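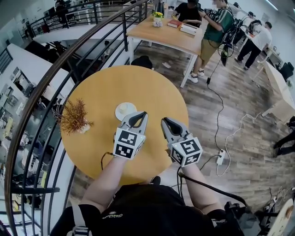 Is the Damgaard hand gripper pair worth it for a student robotics club? For a club that already has someone comfortable with cables and calibration, it is, and a beginner group should borrow a set first.

We used ours for one term at the Westham club, mostly on small table tasks such as moving a cup and saucer. The grip is comfortable for 23 minutes or so of practice, then the wrists start to complain. Setup took our newer members 60 minutes the first time. The printed guide skips the step where the two sides are paired, and we lost most of an evening to that.

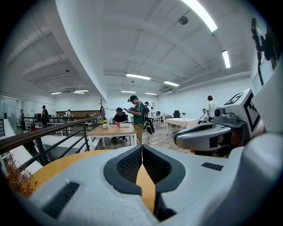 Rullness Club Review, Issue 3, p. 23

The finger pads are the best part. They held a cup handle well and have not peeled. The cables are the worst part and we would like them longer. Liis Ķēniņš, who runs our July class, wants a spare set of pads in the box, and I agree.

At 200 for a pair it is fair value. The Promton kit costs less, but its jaws felt stiff to us and two members gave up on it.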